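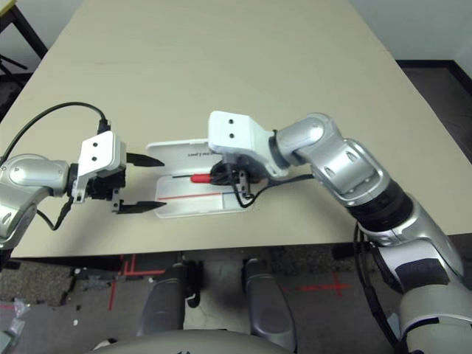 6.3 Comparing finger sets on the screwdriver task

Use this procedure after you have changed fingers, replaced a gripper or updated the Kodness controller. It gives you a score for each finger set that can be held up against earlier runs. Allow an hour for two sets.

The task is to return the small screwdriver to its recess in the plastic case. The right gripper carries the tool. The left gripper is there to steady the case if it shifts, and stays open until it is needed.

Before you start

Check that section 5 (arm homing) has been completed since the last power-up. Have the 3 mm hex key, the run sheet and the spare fingers within reach, but off the tabletop.

CAUTION: Keep one hand near the stop button whenever the arms are live. The fingers can close with enough force to crack the case lid.

1. Set both arms to Hold and wait for the status light on the controller to go steady.

2. Fit the finger set under test to both grippers. Tighten the screws evenly. Do not mix tapered and flat fingers in one run - the controller stores a single offset for the pair.

3. Look over the gripper cables. Each one should have enough slack for the wrist to turn fully in both directions. Re-route any cable that goes tight at the end of its travel.

4. Place the case between the arms with the lid open and the tray facing the robot. The red outline in the tray marks the recess. Press the tray down at both ends so that it sits flat.

5. Open the gripper page on the controller and enter the finger type. Select Zero and let both grippers run through one full open and close.

6. Set the closing speed to 32. This is the value used for all results in Appendix C, so leave it alone even if the motion looks slow.

7. Open the right gripper, offer up the screwdriver by its handle with the shaft pointing toward the left arm, and select Close. Take your fingers away before you select Confirm.

8. Tug the handle lightly. If it turns in the grip, open and repeat step 7. If it turns a second time, write "slip at load" on the run sheet and go to step 12.

9. Move the right arm until the screwdriver is just above the tray. Line up the shaft by eye, then save the pose as Start.

10. Select Run. The arm lowers the tool, releases it and backs away to Start. Record a pass only if the tool is lying fully inside the recess. A tool resting on the rim is a fail.

11. Repeat steps 7 to 10 until the sheet is full. Use the saved Start pose each time and do not adjust it between attempts.

12. Return both arms to Hold, change to the next finger set and begin again from step 2.

Note: The tapered fingers reach further into the recess but have less contact on a round handle. Natália Hrubý's runs at Plilstead in March favoured them for placing, and the flat Edet fingers for picking up. Expect your own scores to differ if your case has a deeper tray.

Note: If the left gripper has to steady the case, mark the attempt with an S. Those attempts are scored separately.

If the scores look wrong

Scores that fall off partway through a sheet usually point to a loose finger screw. Check the screws, zero the grippers and discard the sheet.

If the tool always lands to the same side, the Start pose is off. Save it again and restart the count.

If the gripper drops out during a move, reseat the connector on top of the wrist housing. Connectors are rated for 300 matings, so log each one. Contact Alžběta Jurčo at Wodbridge for replacements.

6.4 Saving and exporting results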